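### 4.2 Shared buildings and the calendar

The three rural parishes in our sample – Alla, Ulen and Hovland – all lend their churches to a second congregation, and all describe the arrangement as working smoothly. The written agreements tell a busier story. Alla's runs to 29 clauses, two of them on theology and most of the rest on chairs. Ulen's is a single page that mentions the kitchen four times.

Attendance explains some of this. The Hovland parish draws around 40 people on a Sunday morning, while its guests fill 60 seats at 2 in the afternoon, and the hosts have noticed. Several members told us they were delighted. They told us this more than once. 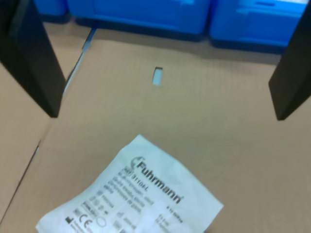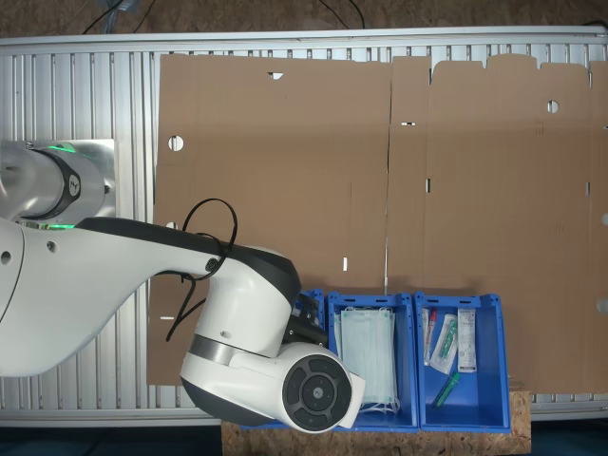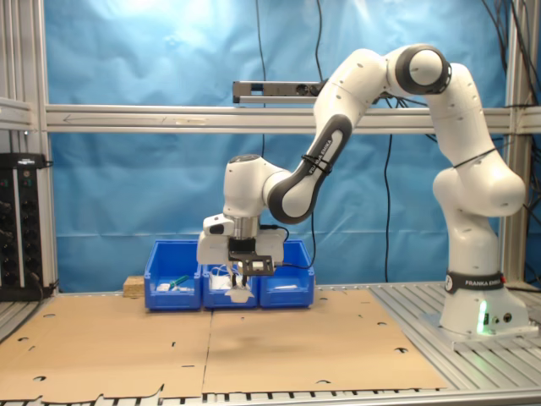
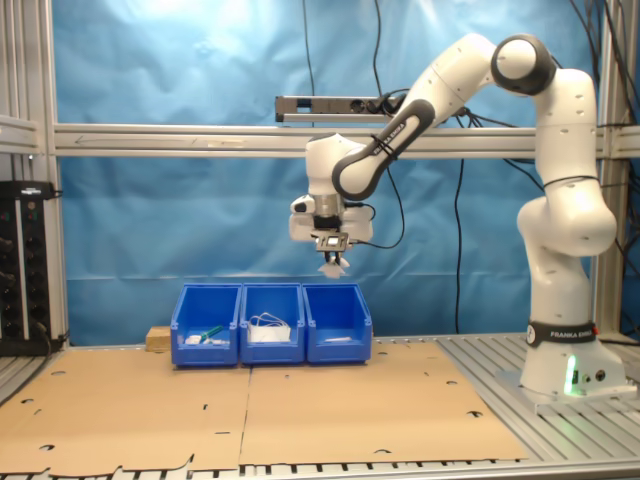 **Figure 3.** Cardboard and robotic equipment, four views.

The harder disputes concern feast days. Where the two congregations keep Easter by different calendars, Holy Week for one may fall in an ordinary week for the other, and the flower budget has no column for that. Ulen settled the matter by leaving the lilies up until they fell over. Alla drew up a rota, then a second rota showing who could change the first.

Datow, the town parish we use for comparison, owns a separate hall and reports no such trouble. It also reports no shared meals, and its two congregations could not agree, when asked, on what the other one was called. We return to this in Section 5.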